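Gripper notes, part two: controllers and the wire handle

Last time I compared finger pads. Since then I have left the pads alone and swapped the controller, which turned out to matter more than I expected. The old one was a Kekton unit running position control with a current limit. The new one is a Vastent board with a proper force loop on the fingers. Same arms, same grippers, same table.

The test is a small oak cabinet with one drawer and a bent wire handle. Wire is awkward. It is thin enough that the fingers are nearly shut before they touch anything, so the last bit of travel has to be slow or the handle gets knocked sideways. The Kekton dealt with this by closing at one speed and stopping when the current rose. On a block of wood that is fine. On wire it stopped late, and I had to set the limit by hand for each new object.

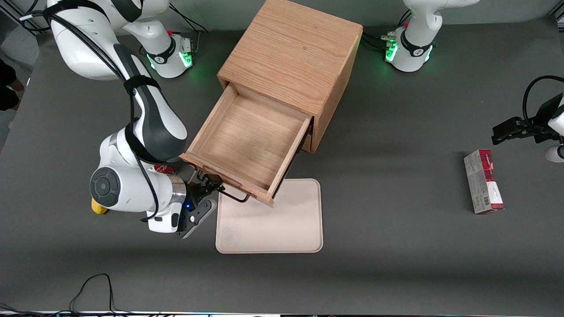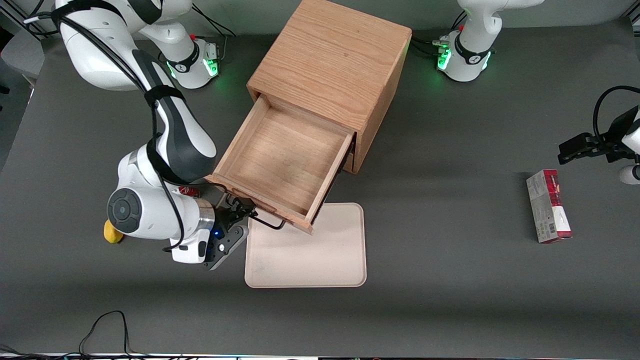
The right gripper at the drawer handle, drawer open, with the left gripper waiting over by the red and white box.

I logged 3628 pull cycles on the Kekton and 2227 on the Vastent before I ran out of April. The counts don't match, so I would not read much into small differences. What does show up clearly in the logs is the settling time after contact. The Vastent holds a steady force within 20 ms and the Kekton hunts for a while first.

Two complaints. The Vastent's configuration tool forgets the tool offset on restart, and the manual puts the force units in a table on page 11 and nowhere else. I lost an evening to that. Arash Yazdani pointed out that the offset can be written from the start-up script - it can, but only after the arm has reported ready, so there is a delay line in mine now.

The Trullow camera mount is next. It flexes when both arms move at once, and I want a number for that before I change anything on the grasp side.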